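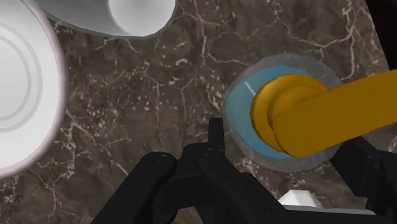

Figure 2. Brown veined marble with a white bowl at the left, seen from almost directly above (computer rendering).

3. Veined stone in the domestic interior

3.1 From church to kitchen

The use of coloured marble in the Silalberg district is first recorded in 1610, when the parish accounts list a payment for the carriage of stone to the new side altar. For a long time afterwards the material remained tied to religious buildings. It was heavy, the road down from the upper quarry was poor, and the cost of sawing a block into slabs was beyond the means of most households. Where stone does appear in the household inventories we consulted, it is almost always the plain grey limestone of the valley floor, used for thresholds, troughs and hearths.

The change came slowly, and it began in the rooms where food was prepared. The inventories from Wetgate, which form the larger part of our sample, mention a "marble board" or "marble table" in the dairy well before any marble is listed in a parlour. The clerks who drew them up seldom noted colour. When they did, the word used was "brown" or "dark", and in 3 entries "brown with white threads". We take this last phrase to refer to stone with a network of pale veins on a dark ground, of the general type shown in Figure 2, although the wording is too loose to tie any entry to a single quarry.

3.2 Veining as a mark of quality

Present-day buyers tend to treat veining as a matter of taste. The older trade saw it chiefly as a matter of risk. A vein is a former crack which has since been filled by another mineral, most often calcite, and the bond between the filling and the surrounding stone may be weaker than the stone itself. The masons' price lists kept at Wetgate reflect this. Slabs with few veins were sold by area at the full rate, while slabs with many veins were sold by the piece and without any promise as to breakage.

By the time the Evangelista yard opened its second saw, this order had been partly reversed. Its surviving order books show customers asking for "lively" stone and paying more for it. Two explanations have been put forward in earlier work on the district. The first is technical: a finer saw and better backing made it possible to cut veined blocks with less waste. The second is social, and holds that a busy pattern was wanted precisely when it had become known as difficult to cut. Our material supports the first more firmly than the second. The rise in price follows the new saw within one trading year, and the letters kept with the order books speak of thickness and delivery far more often than of appearance.

A practical point should be added. Dark stone with pale veins hides small chips and dull patches better than stone of one even colour. Several of the letters mention this, and one asks that a replacement slab be "as broken in the pattern as the last".

3.3 Wear and staining

Marble is easily marked by acid. Vinegar, fruit juice and wine all attack the polished surface, leaving dull spots which can be felt as well as seen. We examined 16 slabs still in use in houses in Wetgate and the lower part of Silalberg. Each was inspected under raking light, and dull areas were traced on to clear film. The survey was closed on 11 March 2022.

Wear was heaviest along the front edge and beside the sink, as would be expected. Less expected was the state of the veins. On the older slabs the pale filling stood slightly below the brown ground — by up to half a millimetre in the worst case — so that the pattern could be followed with a fingertip. We found no such difference on the slabs from the Vimach quarry, whose veins are narrower and appear to be more tightly bound. Whether this is due to the stone or to the sealing products used by the owners cannot be settled from our sample, as few owners had kept any record of treatment.

The question of sealing is taken up in Section 4, together with the results of the staining tests on offcuts.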